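Why does a fizzy drink bottle have a lumpy bottom?

Pick up an empty bottle that once held cola or lemonade and look underneath. The bottom has rounded bumps with dips between them, a bit like the petals of a flower. Now look at a bottle of still water. Many of those have a much flatter base. The difference is to do with the bubbles.

Fizzy drinks have a gas called carbon dioxide squeezed into them. While the cap is on, the gas pushes outwards on every part of the bottle. You can feel this for yourself in a shop. A full, unopened bottle of fizzy drink is very hard to squash.

If the bottom were thin and flat, the gas would push it out into a round shape, like the end of a balloon. A bottle with a round end would roll over. In the early days of plastic bottles, makers really did give them round ends and then glued a separate plastic cup on the bottom so they could stand up. The bumpy base does both jobs in one piece. The curves hold back the push of the gas, and the tips of the bumps work as feet.

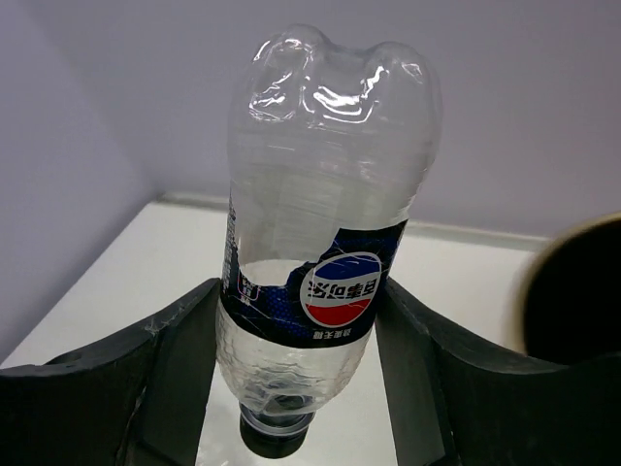

The rest of the bottle has its own jobs to do. The sides are thin, so the bottle is light and easy to crumple when it is empty. The neck is thicker and has a spiral ridge on the outside called a thread. The cap has a matching thread on the inside, and the two grip each other when you twist. The label is a thin sheet wrapped round the middle. It tells you the name of the drink and what is in it, and it can be printed in any language.

Most of these bottles are made of a plastic called PET. It is clear, tough and can be recycled. At Brollwood Primary, Angelica Castillo's class saved their empties for the whole of July and filled the bins with 581 bottles. Nestor Sebastian's class next door saved 164.

Try it at home

Stand an empty fizzy drink bottle on a table and see which parts of the base touch the surface. Then press the side gently with your thumb, with the cap on and with the cap off. Which way is it harder to squash? The answer is the air inside - with the cap on, it has no way out.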